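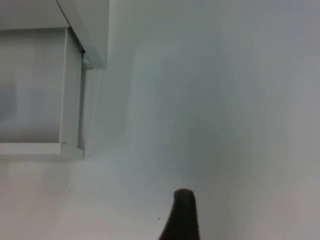
Someone replied to my last thread asking whether an obituary has to start with the place of birth, as the family couldn't agree on it. It doesn't. The paper won't check and there's no rule. I've been writing my aunt's this week, so these are notes from that.

---

She was born in Olel and moved to Lalano when she was 16. She always said she came from Lalano. We put Olel in the second paragraph and opened with where she lived and who she lived with.

---

Get the dates from paper, not from relatives. I had three different years for the wedding. The certificate was in a biscuit tin with the gas bills. It was July, and a year later than everyone thought.

---

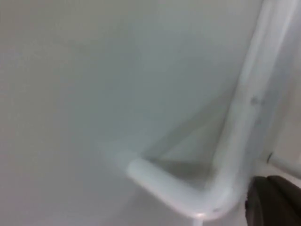 *White rod, pale background.*

---

Costs. The local paper charges by the line and the photo is extra. Ostrowski, the funeral directors, put a longer version on their own website as part of the service. So we did two: 13 lines for the paper and the full one online. Ask your funeral director before you pay for anything longer in print.

---

Work history is harder than I expected. She was at Rikus for most of her life, first packing and then in the wages office. Nobody in the family knew her job title. I rang the works pensioners' club and a woman there knew it straight away, and also told me she ran the Christmas raffle.

---

The "survived by" list causes the most trouble. Write down every name, read it to one person from each side of the family, then leave it a night. I still missed out a stepson the first time. Partners go in brackets after the name if the paper allows it. Ours did.

---

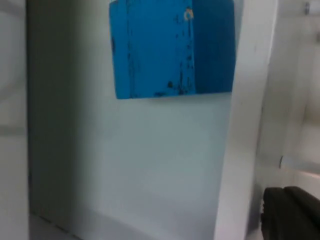 The part people remember is usually the small stuff about the person, so it's worth being exact. "She loved her garden" could be anyone. She grew runner beans up the side of the coal shed and gave away nearly all of them, so that's what we wrote. It's the same with objects. "An old toy" doesn't say much, but a blue wooden block with the paint chipped down one corner is something a reader can see. If you've only room for one sentence like that, cut an adjective somewhere else.

---

Someone asked about the cause of death. We left it out. "After a short illness" is fine if you want something there.

---

Deadline for the paper was noon on 2nd January, which was earlier than normal because of the holiday. It took me about 4 evenings in all. Send it as plain text in the email, as they retype attachments and ours came back with her surname spelt wrong.

---

Check the proof. Then get someone else to check the time of the service.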